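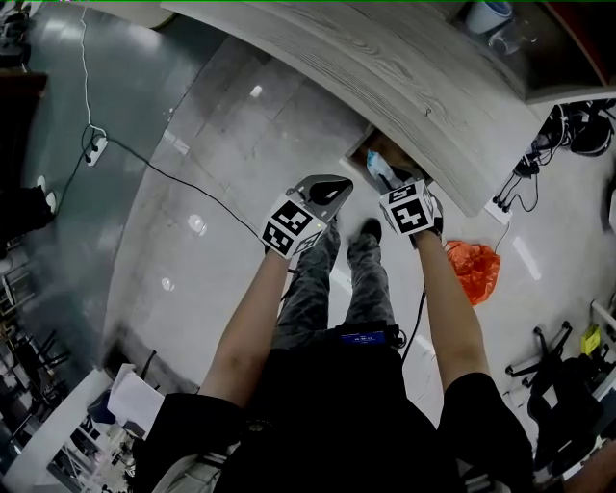

Afonso Quintela asked us a very good question: if a church already has a pastor, why does it need deacons too?

Many children who worship at Storkbridge have wondered the same thing. This page explains what a deacon is, where the word comes from, and how deacons serve a congregation.

What does the word mean?

"Deacon" comes from an old Greek word, diakonos. It means "servant" or "helper." The people who wrote the New Testament used Greek, and they used this word for people who served others. Some served food. Some carried messages from one church to another.

Where did deacons begin?

The Book of Acts, chapter 6, tells of a problem in the first church in Jerusalem. Food was shared out every day to widows, who often had no one to support them. Some of the widows were being left out. The apostles were busy with prayer and teaching, and they asked the believers to choose seven trusted people to take care of the food. Stephen and Philip were two of the seven. Acts does not call them deacons by name, but many Christians see them as the first.

What do deacons do today?

The answer depends on the church. In Catholic, Orthodox and Anglican churches, a deacon is ordained, and may read the Gospel aloud and assist at the service. In many Baptist churches, deacons are members chosen by the congregation to help look after its people and its money. 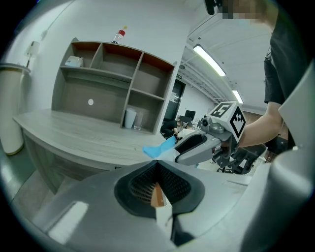

A person in a charcoal shirt, with one forearm showing.

At Storkbridge, deacons visit members who are sick or who cannot leave home. They prepare the bread and the cups for Communion. They also look after the Prata Fund, which buys groceries and winter coats for families who need them. Last December the fund helped 11 families in Storkbridge and Plornarbridge.

How is a deacon chosen?

Members of our church may suggest a name in writing. The pastor then meets with the person and talks about faith, honesty and patience. The First Letter to Timothy, chapter 3, lists what a deacon should be like, and the pastor reads this list with each person. After that the congregation votes. A new deacon kneels at the front of the church while the elders place their hands on the deacon's head or shoulders and pray. This is called the laying on of hands.

Does a deacon have to be old?

No. Arnaldo Simões is 70 and has been a deacon for many years, but younger adults serve as well.

Can children help?

Yes. Children aged 10 and older may join the Helpers' Table with a parent's permission. Helpers fold bulletins, make cards for people in the hospital, and pack food bags with a deacon. Younger children may bring canned food to the basket by the main door at any service.

Words to know

Apostle: one of the people Jesus sent out to teach.
Congregation: all the people who belong to a church.
Elder: a person who helps lead and teach the church.
Ordain: to set a person apart for special work in the church, with prayer.

Permission forms for the Helpers' Table are kept at the church office.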